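Field organizers, county ballot access drive

Tinidside is hiring field organizers to collect petition signatures for independent candidates in the coming election. We need 40 people for the first round and may add more if the drive is extended into October.

Organizers work in pairs outside libraries, transit stops and county offices. You will ask registered voters to sign, check that each line is filled in correctly, and turn in your sheets at the end of the shift. We are not a party office, and you do not have to support the candidates to apply.
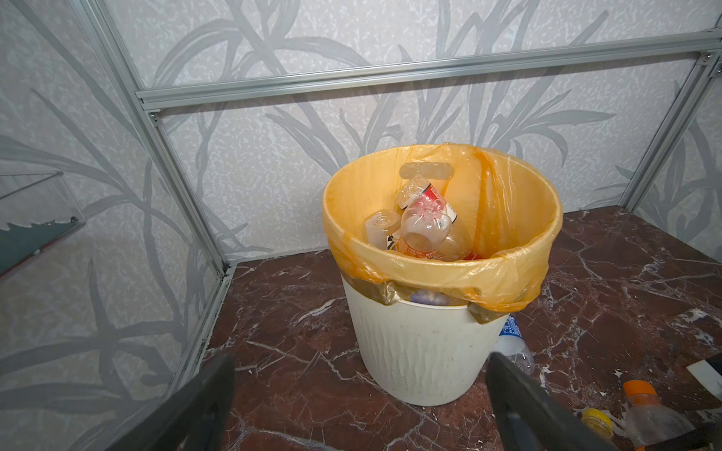
Pay is $145 per shift, plus parking. Pay is not tied to the number of signatures, and we do not set quotas. Shifts start at 10 a.m. and include a paid lunch break. Most organizers work four shifts a week.

You must be 18 or older, a resident of the state, and able to stand for long periods. Spanish or Turkish is a plus, especially for the Çetinkaya Plaza location. Past campaign work is helpful but not required. Last cycle our crews covered 279 precincts, and many of those organizers were new to politics.

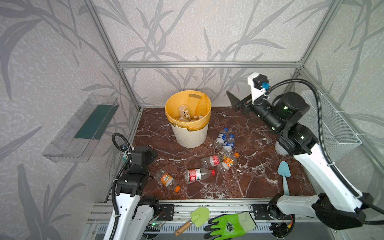
Training takes 2 evenings and is paid at the same rate. It covers petition law, how to witness a signature, and what to do if a property owner asks you to leave. Schedules are posted in Puvlow, which runs on any phone.

To apply, send a short note with your county, your available hours and one reference to the Tinidside hiring desk, Pruteo Building, second floor. Please do not send a resume longer than one page. Current employees of an election office are not eligible.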